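Gallery: Open Day at the Skustwood Workshop
Posted Mon 11 November

Skustwood opened its workshop to the public again this fall, the second time this year after the smaller event in July. Doors were open from ten until four, and 459 people signed in at the front desk. Entry was free. School groups had the first hour to themselves, and everyone else came in after that.

The route started in the parts store, went past the machine shop and ended in the long room at the back, where the robot benches are. Groups were let into the long room a few at a time because the aisle between the benches is narrow. The wait was longest just before lunch. By three o'clock people could walk straight in.

Jesar, which supplies the workshop with motor controllers, had a table near the entrance with boards to handle and a cutaway motor that visitors could turn by hand. Clevum showed its software for recording and replaying arm movements. Visitors could move a pair of small hand-held controls and watch a drawing of the arms follow on a monitor. The line for this stayed long all day, and the staff ended up setting a limit of three minutes per person.

The bench demonstrations covered everyday handling jobs. Picking up a hand tool and putting it in a tray was one of them. It is a simple job for a person, but a screwdriver is thin, lies flat on the table and can roll when it is touched, so the grip has to be set up well. Staff answered questions between runs. Most of the questions from adults were about cost and maintenance. The children mainly wanted to know how strong the grippers are and whether the arms can write.

A short talk on bench safety was given twice in the upstairs room. The handout from the talk is available at the front desk, along with the parts list for anyone planning a similar bench at a school or club.

The snack counter raised $735 for the Ververidis youth workshop, which will use the money for tool kits. Thank you to everyone who bought something.

The next open day is planned for July. School groups should book ahead by calling the front desk, and groups of more than one class will be given separate times.

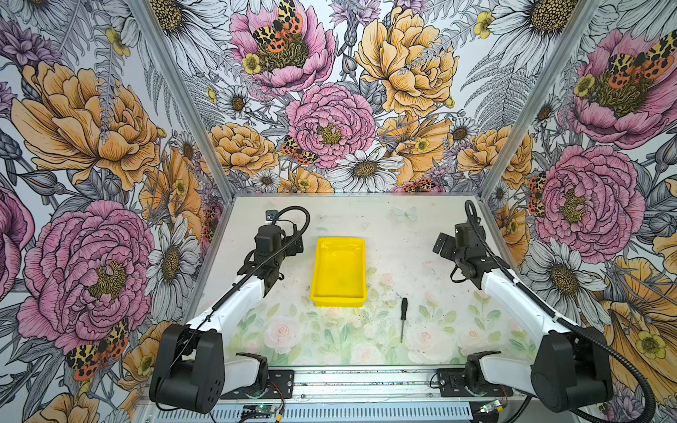
Two-arm bench, with the yellow tray and a screwdriver on the table.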